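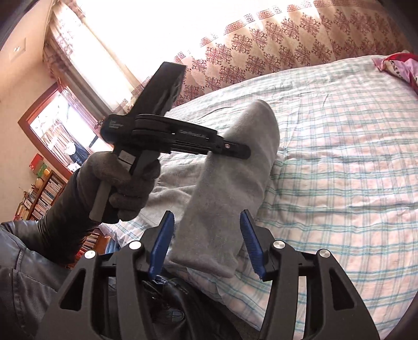 Mullov Mattress Topper, Queen

Your old mattress has opinions, and most of them are about your lower back. The Mullov lies on top and keeps the peace. It is a dense slab of foam with a zip-off cover, made in Clistville by people who nap on company time and call it testing. It suits any flat bed surface, like the one showing between the two ribbed blue fingers, and it stays put under a fitted sheet thanks to corner straps that are easier to attach than to describe.

Unroll it, leave it alone for the afternoon, and resist the urge to lie down early. Dorian Caron in our shop did not resist, and his outline stayed until dinner.

Details
Thickness: 6 cm
Cover: 100% cotton, machine wash cold
Firmness: medium, leaning firm
Trial period: 11 nights
Item price: 2,699 kr

The Jekumlow model is softer and better for side sleepers - also heavier, so bring a friend for the stairs. Old covers from the Liang range do not fit either one. We have tried, with language.

Usually ships the next working day. Returns must be rolled, or something close to it.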